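Gitus equipment purchasing: pre-order inspection checklist
Hand-held grippers and work bays, Plarno site
Inspected 2 September 2024

1. Finger plates, all four. OK. Grommets seated. Light wear only, no spares this quarter.
2. Grip on soft goods. OK. White woven strap held between the inner plates.

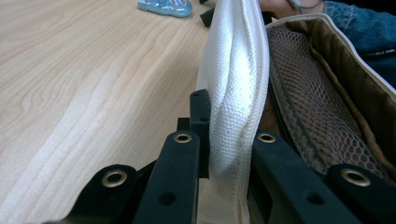 Issue 6, page 2

3. Budget for a second pair. OPEN. Lombardi quoted $3,000 in July, freight and GST extra. Ask if calibration is included.
4. Cables at the wrist. COMMENT. Cable hangs from both grippers. Price clips and a longer lead.
5. Table. OK. Keep the existing one. Grey cap fitted in the grommet hole.
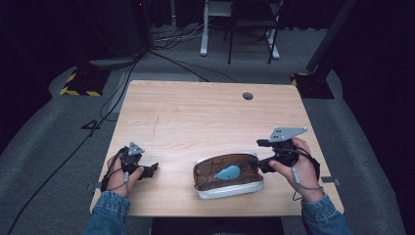
Reading time: 2 min

6. Floor cables, bay 4. ACTION. Black cables run across the carpet beside the table. Cable covers from Drevamia, $824, to come out of this year's safety line.
7. Stand bases. OK. Yellow and black tape in place.
8. Seating. COMMENT. Black chair with thin metal legs is behind the table. Not to be counted as operator seating.

Hold the gripper order until item 3 is answered. Item 6 can go ahead now.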